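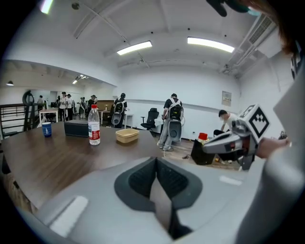 Benedita Patrício

Afonso Correia wants me to know that the backpack is lighter than it looks. He says this while lowering it on to my shoulders from behind, in the manner of a man putting a saddle on something that may kick. It is exactly as heavy as it looks.

"Give it ten minutes," he says. "You'll forget it's there."

I gave it ten minutes. My shoulders have a longer memory than he does.

Correia runs the Purunbridge floor for Valon, which hires out a product called Rondix to people who want robots to learn household and light workshop jobs. You get the hand-held grippers, the backpack frames they hang from when you need your fingers back, the software, and a person to show you how not to break any of it. If you'd sooner not do the work yourself, Valon's people will do it for you, in this long white room with its wooden floor and its air conditioning, and send you the recordings. That second option is the one most customers end up paying for, usually in the second week.

"Everyone starts by saying, we'll collect it in-house, it's only picking things up," says Correia. "And then they pick things up for a day."

I had come in September to see whether a small firm with one robot arm and a modest budget would get its money's worth. I had also been promised lunch, which I mention only so that it is on record somewhere.

The idea is simple enough to explain at a bus stop. You hold the gripper and do the job as though the gripper were your hand. You move a cup, put a lid on, tidy a basket. The device records what it saw and how it moved, and a robot with a similar gripper on the end of its arm is later trained on a large pile of these recordings. The square black-and-white patterns stuck on the cube on top are there so the software can work out where the thing is in space. Visitors ask about the cube first. Correia has been told it looks like a board game, a wedding favour and, by his own mother, "something off a parcel".

He came to it from catering. "Banquets, mostly. I could carry four plates and I could tell you which of the new starters would drop one. It's the same eye. Somebody picks up the gripper and I know inside a minute whether they're going to be any good."

And was I?

"You're very thorough," he says.

My first task was to lift a plastic bottle and put it in a basket. I closed the jaws, missed, apologised to the bottle and tried again. By the sixth go I had it standing up inside the basket and felt a warmth towards the equipment that I hadn't expected. Correia asked me to do it again with my elbow lower. Then again, starting from further left. Then again without talking.

"People narrate," he says. "I don't know why. They say 'and in we go'. It doesn't matter to the recording, but it does matter to whoever's standing next to you for six hours."

The standard Rondix package is two grippers, one frame, a charger and access to the software. It costs £400 a day with a minimum of three days, and there's a deposit that Correia describes as "encouraging". Delivery is extra. So is the replacement for the soft pad in the jaws, which wears out. He would like it to be cheaper and says he has told the people who set the price, in writing.

What you're mostly paying for, in his view, is the software's willingness to tell you that you've wasted your time. Each recording is checked when it finishes. If the tracking was lost, or you stood in your own way, or the jaws never properly closed, it's marked and you do it over. I found this mildly insulting and then very useful. A kit I tried last year let me carry on happily all afternoon and mentioned the problem by email.

The best illustration is a job for Barros, which fits out small kitchens and wanted a robot to put away cutlery and cups in a showroom. Barros hired the kit, sent over two of its own staff and told Correia they'd be fine. They came back with 953 recordings. Valon's checks kept 192.

"They were very proud of the 953," he says. "They had it on a whiteboard."

What had gone wrong?

"Nothing dramatic. They were good workers and they were quick, and quick is a nuisance. They'd grab the cup and be reaching for the next one before the first one was down. Your hand can do that. If you teach a robot that, it'll let go of your cup in mid-air, with complete confidence. Also one of them was doing half of it with the other hand. Picking up the awkward ones with his actual fingers and popping them in the gripper."

To Valon's credit, it didn't charge for the day spent going through the lot. To Barros's credit, the same two people came to Purunbridge, had the training again and went home much slower.

I asked what he looks for in a good operator. He thought about it for longer than he had thought about anything else.

"Boredom, handled well. You want someone who can do the same thing for an hour and still be doing it properly at the end. Not like a machine, because we've got those coming anyway. Someone who folds their towels a certain way. My best person used to ice cakes."

The shift pattern reflects this. Operators work in short blocks with a change of task between them, and they swap places often. A fair amount of the work happens low down, on knees or haunches, as plenty of what people want tidied in life is on the floor. Correia buys knee pads and can't get anyone under thirty to wear them.

The objects themselves are resolutely ordinary. Cups, bottles, baskets, boxes. I'd expected some sort of approved laboratory cup. Correia buys them from the shops, and he gets stopped at the till now and again and asked if he's opening a nursery.

"If it's only ever seen one cup, it knows about one cup," he says. "Then the customer takes it home and their cup's a bit taller and it's all over. So I buy ugly ones. I buy cups you wouldn't give to a builder."

Does he reuse them?

"Until someone drinks out of one. Then I have to have a word."

Now for the grumbles, and he was decent enough to sit through them.

The gripper is comfortable for the first stretch and then your thumb begins to file complaints. The shell is well shaped and the trigger is light, but the weight sits forward, and by the middle of the afternoon I was resting the front of it on the table between goes, which the software noticed and didn't care for. Correia says a newer handle is coming. He couldn't tell me when, and had the grace to look at the ceiling while not telling me.

The frame is better than it was, according to people who remember the earlier one with a shudder. The straps adjust easily. Sitting down in it is another matter. You can perch on the front of an office chair like someone waiting to be called in by the head teacher, and that's your lot. Walking about with the gripper hanging behind you takes some getting used to too. I turned round to answer a question and it followed slightly later and hit the back of my knee.

The setting-up is where I'd been braced for misery, and it was fine. The printed guide says 15 minutes. I took longer, having skipped the page about charging, which is the first page. With Correia beside me it went faster, though he has a way of watching you look for a button that takes years off your life.

The software's wording could do with a kind friend. "Demonstration rejected" appears in red, in capitals, after you've spent half a minute carefully posting a sponge into a box. I asked whether it might say something gentler.

"We did try 'please repeat'," he says. "They ignored it."

There is also the matter of what you're left with. Valon hands over the recordings and they're yours, in a format my more technical colleagues found sensible. What the company won't do is promise that your robot will learn from them. Correia was plain about that, more so than the brochure, which has a picture of a robot holding a flower.

"I can promise you clean recordings of somebody doing the job right. If your arm's got a wobbly wrist, it'll have a wobbly wrist. I've had a man ring me up quite cross and it was his table that was loose."

Would he use one at home, when the robots are ready? He has two children and a kitchen he describes as a "developing situation".

"I'd have it do the bin," he says. "I wouldn't let it near the plates. I've seen where it gets its ideas."

So who should hire Rondix? If you have a robot arm already, and one dull job for it that you could describe in a sentence, three days of the kit will get you a decent start, provided you send somebody patient and let the checks be rude to them. If you have several jobs and no patient people, pay Valon to do it in Purunbridge. It comes out dearer on paper, and Correia won't quote a figure until he's seen the task, after a customer once described "light tidying" and turned up with a shed's worth of plumbing parts. If you don't have a robot yet, he'd rather you bought one first. He gets more of those calls than you might think.

I stayed on until four and had another go at the bottle before I left. Three in a row accepted, elbow low, no talking. Correia came over to look at the recordings, nodded, and asked if I'd mind signing for the knee pads, as I seemed to be wearing them out of the building.

Lunch was a cheese roll. He'd like it noted that there was also an apple.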